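Bathroom day! I have been looking forward to this since Tuesday, and yes, I know how that sounds. Thread as I go, because a few of you asked how I do mine.

1/ Everything comes out first. Bottles, razors, the soap dish, the bath mat, the plant. It all goes in a laundry basket in the hallway. I used to clean around things and I can't believe I did that for years.

2/ While the basket is out there I check what's empty. Three shampoo bottles with a teaspoon left in each (we all do it, right?). Combined them into one. It smells like a fruit salad and I'm keeping it.

3/ Start high. Ceiling panels, the top of the bath screen, the shower rail, then down. Anything you knock loose lands on something you haven't cleaned yet. I love those pale panels on the ceiling so much, they make the whole room feel brighter.

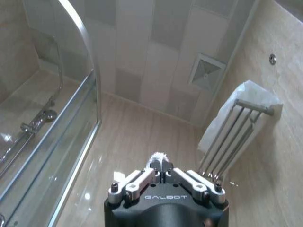 4/ Glass next! My mix is plain white vinegar and warm water, half and half, in an old spray bottle. Spray, leave it while you do something else, come back and wipe. Please keep vinegar away from bleach, and away from natural stone too. Mine are wall panels with a marble look, so I just use a soft cloth and a little dish soap on them.

5/ The metal strip along the edge of the glass gets its own old toothbrush. Run it all the way down the strip and then wipe. I get weirdly happy about that strip.

6/ Chantelle Ntuli asked under my May thread if I squeegee. I do! Top to bottom, overlapping a little each time, and wipe the blade on a rag between passes. Mine is a cheap one from the hardware store in Plemthorpe and it has outlived two fancier ones.

7/ Towels. I'm a white towel person and I will defend it. They go with everything, they all wash together, and you never end up with one lonely teal hand towel that matches nothing.

8/ To keep them fluffy: less detergent than you think, no fabric softener, and a really good shake before they go in the dryer and again when they come out. That second shake makes such a difference – you can feel the loops stand up again.

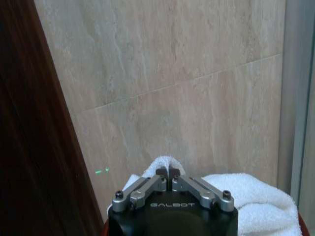 9/ I fold in thirds the long way, then in half, then in half again. Fold facing out on the shelf so you only see the round edge. Shigeru Honda taught me that one when we shared the apartment in Ullham and I've never gone back.

10/ Old towels don't get thrown out here. The thin ones get cut up for rags, and the ones in between go to the animal shelter. They were so pleased with the last bag!

11/ Somebody asked about the beige walls and whether they show everything. They're pretty forgiving! The streaky pattern hides a lot. What gives them away is soap film, so I go over them with the dish soap cloth, rinse with the shower head, and dry them with one of those old towel rags. Corners last.

12/ Chrome gets a dry microfiber at the very end. Door handle, rail, valve, all of it. Small circles, hardly any pressure. The curved handle is my favorite bit because it goes from dull to gleaming in a few seconds and I feel like a genius.

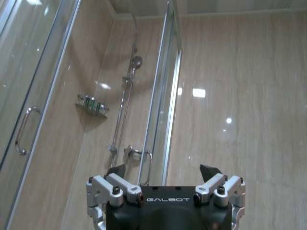 13/ Then the basket comes back in, and I only put back what we use every week. The rest goes in the cabinet. It's amazing how much calmer it feels with one shampoo, one soap and a place to put your foot when you shave your legs.

14/ Last thing is the fan on and the door open while I have coffee. I don't let anybody shower for an hour, which makes me very popular in this house.

15/ Hallway closet next weekend, if I can get to the back of it. Send me your best tips for storing spare sheets, I'm so ready for this one!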